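Protocolo de Starkeck

Tempo de leitura: 4 min

O Protocolo de Starkeck é um acordo bilateral sobre trânsito de mercadorias e inspeção fronteiriça celebrado entre os governos de Lazăr e de Plultivham. Assinado na localidade fronteiriça que lhe dá o nome, em 2020-11-08, pôs termo a uma controvérsia diplomática que levara as duas partes a retirar os respetivos embaixadores. O texto compõe-se de um preâmbulo, 11 artigos e dois anexos, e entrou em vigor no mês de março seguinte, após a troca dos instrumentos de ratificação.

Antecedentes

A passagem de Starkeck é a principal via terrestre entre os dois territórios. Durante décadas, o regime ali aplicado assentou em notas verbais trocadas entre os ministérios dos Negócios Estrangeiros, sem aprovação parlamentar. Lazăr sustentava que essas notas criavam obrigações recíprocas; Plultivham considerava-as meras disposições administrativas, revogáveis a qualquer momento.

O desacordo agravou-se quando o parlamento de Plultivham aprovou, por 55 votos contra 11, uma resolução que declarava caduco todo o regime anterior. O governo de Lazăr convocou o embaixador vizinho no dia seguinte e classificou a votação como «um ato unilateral sem efeito jurídico». Seguiu-se o encerramento parcial da passagem, com a retenção de 800 veículos de carga no lado norte.

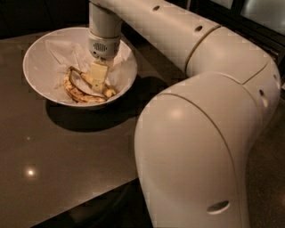 A retenção prolongou-se por várias semanas e teve consequências desiguais. As empresas de Plultivham dispunham de uma rota marítima alternativa, mais demorada; as de Lazăr dependiam quase por inteiro da estrada. A imprensa de ambos os lados atribuiu à parte contrária a responsabilidade pelo impasse, e uma primeira ronda de conversações terminou sem comunicado conjunto.

Negociações

As conversações foram retomadas no vale do Biker, em terreno considerado neutro por se encontrar sob administração partilhada das águas. A delegação de Lazăr insistiu na prévia reabertura da passagem. A de Plultivham exigia que a resolução parlamentar não fosse mencionada no texto final – condição que viria a ser aceite, embora o preâmbulo aluda a «decisões anteriores das partes».

O ponto mais difícil foi a natureza jurídica do acordo. Lazăr pretendia um tratado sujeito a ratificação, ao passo que Plultivham preferia um memorando. A designação «protocolo» resultou de um compromisso: o documento foi submetido aos dois parlamentos, mas o artigo 2 ressalva que nenhuma das suas disposições constitui reconhecimento das posições assumidas durante a controvérsia.

Conteúdo

Os primeiros artigos regulam a abertura permanente da passagem, o tratamento dos condutores e a proibição de encerramentos sem pré-aviso escrito. Os seguintes instituem a Comissão Mista do Biker, composta por representantes de ambas as partes e presidida alternadamente por cada uma delas. A comissão delibera por consenso e as suas recomendações não são vinculativas. 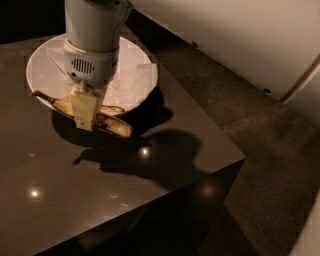 O anexo I ocupa-se da classificação dos produtos agrícolas e foi a parte do acordo mais debatida nas comissões parlamentares. Distingue entre fruta destinada ao consumo, matéria-prima para transformação e resíduos vegetais, ficando cada categoria sujeita a inspeção própria. A banana inteira pertence à primeira categoria; uma casca de banana já separada do fruto, como a que se vê sobre o tampo escuro, pertence à terceira e só pode atravessar a fronteira com declaração fitossanitária. O anexo II contém os modelos dos formulários e a lista dos postos habilitados a recebê-los.

Ratificação e receção

O parlamento de Lazăr aprovou o protocolo sem votos contra, com a abstenção dos partidos que reclamavam uma compensação pelos veículos retidos. Em Plultivham, a votação foi mais disputada. A oposição alegou que o artigo relativo ao pré-aviso limitava a soberania aduaneira e pediu a fiscalização preventiva da sua constitucionalidade. O pedido foi rejeitado por razões processuais, sem apreciação do fundo da questão.

Entre os juristas, a discussão centrou-se no artigo 2. Alguns autores entendem que a ressalva priva o preâmbulo de qualquer valor interpretativo; outros defendem que se limita às declarações políticas e deixa intacto o regime das notas verbais para os factos anteriores à assinatura.

Questões pendentes

A indemnização dos transportadores não foi incluída no texto e continua a ser tratada em processos individuais. Permanece igualmente por definir o estatuto da ponte inferior do Biker, utilizada pelo tráfego local, que Lazăr considera abrangida pelo protocolo e Plultivham exclui do seu âmbito.

Ver também: Comissão Mista do Biker; Notas verbais de Starkeck

Contacto | © Todos os direitos reservados | Voltar ao topo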